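Omport Stendum Tumble Dryer – User Manual
Section 4: Drying Filled and Bulky Items

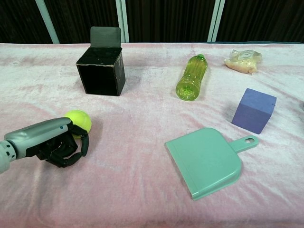

This section covers comforters, pillows, quilted jackets, sleeping bags and throws. For everyday cottons and mixed loads, see Section 3. Read the safety notes in Section 1 before using the dryer for the first time.

4.1 Before you start

1. Check the care label. If it shows a square with a crossed-out circle, do not put the item in the dryer.
2. Look over the seams. Mend any split longer than a fingertip before washing. Loose down will block the lint filter within minutes.
3. Spin the item in the washer at the highest speed its label allows. If water still drips from it when you lift it, run a second spin.
4. Clean the lint filter and empty the water tank.
5. Close all zippers, snaps and hook fasteners. Turn jackets inside out.

CAUTION: Do not dry foam pillows, latex, rubber-backed mats or anything that has been treated with cooking oil, wax or cleaning solvent. These materials can catch fire in a heated drum.

4.2 Choosing a program

BULKY LOW is the standard setting for down and feather. It runs for 100 minutes.
BULKY WARM is for polyester fill. It runs for 59 minutes.
REFRESH uses unheated air and runs for 30 minutes. Use it for items that are clean and dry but have gone flat in storage.

The moisture sensor is switched off in all three programs. It reads only the outer cover, and a filled item can feel dry on the surface while the middle is still damp.

4.3 Loading and drying

1. Shake the item out and load it loosely. It should fill no more than two-thirds of the drum.
2. Dry pillows in pairs. A single pillow throws the drum off balance and the machine may stop with code E4.
3. Add two or three clean tennis balls or dryer balls. They knock against the fill and break up clumps. Use old balls if you have them, but not muddy ones.
4. Close the door until it clicks. Turn the dial to the program and press START.
5. Pause the program halfway through. Take the item out, shake it hard, turn it over and put it back.
6. At the end, feel for lumps by pressing the item between your palms. Lumps mean the fill is still wet. Run the program again.
7. Leave the item over a rack or the back of a chair for a few hours before it goes back on the bed or into a bag.

NOTE: A large down comforter often needs three full programs. This is normal and does not point to a fault.

NOTE: Bright new tennis balls can shed color on pale fabric the first time they get warm. Wash them once with old towels, or tie each one inside a plain white sock.

CAUTION: Do not use balls that have split or lost their felt. Bare rubber gets hot and can leave marks on the drum and the load.

4.4 Velvet, plush and other pile fabrics

Velvet-type throws made of polyester can go in on REFRESH if the label permits. Take them out as soon as the program ends and smooth the pile in one direction with your hand. Leave out the balls for these items – they press dull spots into the pile. Silk and cotton velvet should be air dried flat.

4.5 After drying

1. Clean the lint filter again, including the lower screen behind the flap.
2. Wipe the door seal with a dry cloth.
3. Empty the water tank.
4. Leave the door open a little until the drum has cooled.

Store the balls somewhere dry. Do not leave them in the drum between loads.

Stendum manual, revised November 2019

Related sections
Section 3: Everyday Loads
Section 5: Cleaning the Heat Exchanger
Section 7: Error Codes E1 to E9
Fitting the Tratcombe Stacking Kit
Tian Drying Rack – Assembly Sheet

Comments (3)

quiltbasket
The tip about drying pillows in pairs fixed my E4. I had been ready to call for service.

Guest
Is there any way to turn down the thumping? We live upstairs and I can only run this in the daytime.

northporch
@Guest – socks over the balls help some. So does making sure all four feet are level, which is in Section 2.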